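Subject: Re: Night guards and the new lab forms

On May 9, 2023, Wanpen Tanasarn wrote:

> Does anyone know whether Nemard still accept the old paper form for
> night guards? I sent two in April and one came back with a note
> saying the bite record was missing. It was in the box. Also, is the
> soft type still on their list? I have a patient who grinds badly and
> can't get on with the hard one.

Wanpen,

They do take the paper form, but only the version with 1113 printed at the foot. The older one has no line for the bite record, so whoever opens the box doesn't look for it. I had the same trouble with an upper guard and they remade it without charge once I rang and gave the case number (mine was 3965).

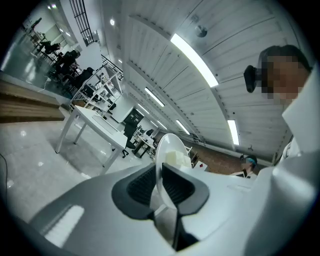 The soft type is still listed. Allow 14 working days for it, or 17 if it goes through the Tesasstead branch. For a heavy grinder I would ask for the dual one instead — soft inside, hard on the biting side. My patients have found it easier to sleep in, and it lasts longer than the all-soft guard, which two of them chewed through.

Please remind yours to rinse it in cold water. One of mine used the kettle and we had to start again with new impressions.

Thepsuriya has a pad of the current forms at the front desk if you are passing. I can post you a few otherwise.

Alludico also make a dual guard but I haven't tried theirs. Has anyone else on the list?

Regards,
M.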